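## 4. First wash and drum cleaning

Complete the water and drain connections in section 3 before you start. The Lekano must be level and the four transport bolts removed. Keep the bolts in case you move the machine.

**Caution:** Running the machine with the transport bolts in place will damage the drum mounts. The warranty does not cover this.

1. Open the water tap fully and check both hose ends for drips.
2. Close the door with the drum empty. Push until it clicks.
3. Pull out the detergent drawer and put 40 ml of liquid detergent in the compartment marked II.
4. Turn the dial to Cottons and set the temperature to 60 °C.
5. Press Start. The door lock light comes on.
6. Stay nearby until the first drain is finished, and look at the drain hose once more.

The door stays locked for up to two minutes after the cycle ends. Do not force the handle.
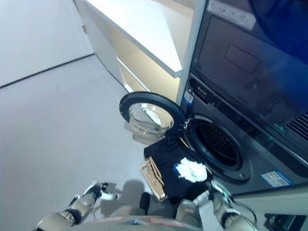

For everyday loads, sort by color and care label first. Empty all pockets and close zippers. Put items in one at a time, and make sure nothing is caught between the door and the rubber seal. A full cotton load should leave a hand's width of space at the top of the drum.

### Monthly care

- Wipe the seal with a damp cloth, including the inside of the fold.
- Rinse the detergent drawer under warm water.
- Run one empty hot cycle with 100 ml of drum cleaner.
- Leave the door ajar between washes.

**Note:** If the display shows E21, the drain is blocked. Switch off at the wall and clean the filter as described in section 6. If it shows E26, the door is not fully closed.

Revised April 2019, Ximeng Yu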